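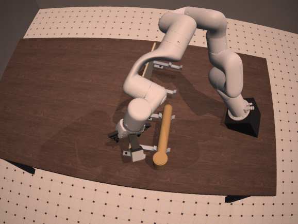
Reddish-brown wood top with dark legs, on pale beige tile with small dark dots

Refinishing a dining table top: strip the whole thing or just scuff and recoat?

Posted by Efa Pugh, Jun 19, 2024

Hi all, long-time reader, first time posting. I have a dining table with a reddish-brown finish that I'd love to save. It came from an estate sale in November and I paid 93 dollars for it, which felt like a steal until I got it into my own kitchen and saw it in daylight.

The main trouble is the top. There's a cloudy white patch at one end about the size of a dinner plate, and a few rings where somebody's mugs sat. Then there's a sticky area right where people's forearms would rest. I wiped it down with dish soap and water, let it dry overnight, and by dinner the next day my sleeves were dragging again. The legs are fine. I don't want to touch the legs if I can help it.

My brother-in-law says to strip the whole top down to bare wood and start over. My neighbor says never strip anything, scuff it with a fine pad and put a fresh coat over it. A refinishing shop across town (Orivard, if anyone here knows them) quoted me 479 dollars for the top only, and that's with me hauling it there and back. I can't spend that on a table that cost less than a hundred!

A few other things that might matter:

I don't know what the old finish is. No label, no stamp underneath.

I think it's solid wood but I'm not certain. The grain on the underside doesn't seem to match up with the top very well, now that I look.

I'd be working in the kitchen with two windows open. There's no garage. The floor is tile, so drips don't scare me too much, but the grout does stain.

We eat at this table every day. I can put up with a card table for a week or so, and then there will be complaints.

I've done one bookshelf in my life and it came out okay, a bit streaky. So what would you do? And is the sticky stuff dirt, or is that the finish going bad?

dovetail_dan

Don't strip it yet. You need to find out what's on there first, and that takes five minutes.

Get some denatured alcohol and a cotton swab. Pick a spot under the edge where the finish wraps around, dab it on, and wait a minute or so. If it goes gummy and comes off on the swab, you've got shellac. If nothing happens, do the same thing with lacquer thinner in a different spot. Softens up? Lacquer. If neither one does anything, it's most likely a varnish or some kind of polyurethane. Open those windows, wear gloves, and turn off the stove if it's gas, pilot light too. I'm serious about that one.

As for the sticky part, it could be either. Years of skin oil and furniture polish will build up and feel tacky, and dish soap doesn't cut all of it. Try mineral spirits on a soft rag, just that area, and keep turning the rag to a clean side. You'll probably see brown come off. Let it air out for a day. If it's still tacky after that, the finish itself has gone soft from the oils, and a new coat on top won't stick well or cure right. I've made that mistake on a sideboard and I was scraping for a week.

The cloudy patch is usually moisture or heat trapped in the finish, and that one you can sometimes fix without refinishing anything. Put a plain cotton cloth over it (an old T-shirt is good, no print on it) and run a warm iron over the cloth with the steam OFF. Few seconds at a time, then lift and look. Low setting. It works best on shellac and lacquer. On poly I've had pretty poor luck.

So my order would be:

Test the finish under the edge.
Clean with mineral spirits and wait a day.
Try the iron on the cloudy spot.
Then decide.

If the forearm area is still soft at the end of all that, I'd strip the top only. Please check if it's veneer before you sand. Look at the end of the board, where the grain should carry over from the top and show end grain. If you see a thin line running along near the top surface, that's veneer, and you should use a chemical stripper and a plastic scraper and leave the power sander in the closet. Your comment about the underside not matching makes me lean toward veneer.

Oh, and rags. Anything with oil finish or stain on it gets laid flat outside to dry, never balled up in the trash. They can catch fire on their own.

patty_in_the_pines

just paint it!! I did mine in a dark green and everyone loves it. no stripping, I used a bonding primer and 2 coats. My husband was against it and now he says it was his idea

Marlow K.

I agree with most of what Dan wrote. I'd add a bit about matching color, which is where I came unstuck on a table a lot like yours.

That reddish tone is quite often in the finish and not in the wood. When I stripped mine the red went with it, and I was left with a sort of tan top on dark legs. It looked like two different tables. I ended up spending 113 dollars on stains trying to get back to where I'd started, and most of those cans are still on my shelf.

What worked in the end was mixing two of them, a plain brown and a red mahogany, and testing on the underside until I got close. Let the test patch dry all the way and put clear coat over it before you judge. It changes a lot! Mine looked hopeless at the wiping stage.

For a table that gets used daily I'd go with a wipe-on polyurethane in satin. It's slow, but it's forgiving if your last project came out streaky. Thin coats, light scuff in between, wipe off the dust. I did four. You can set plates on it carefully after a few days, but I'd hold off on tablecloths and hot dishes for a good month while it cures.

Cover the grout. Rosin paper taped down at the edges is cheap and it doesn't slide around like plastic does.

Efa Pugh

Thank you all so much. Did the swab test before supper and the alcohol turned it to goo, so shellac it is! Going to get mineral spirits tomorrow and try the iron after that. Patty, green is plan C.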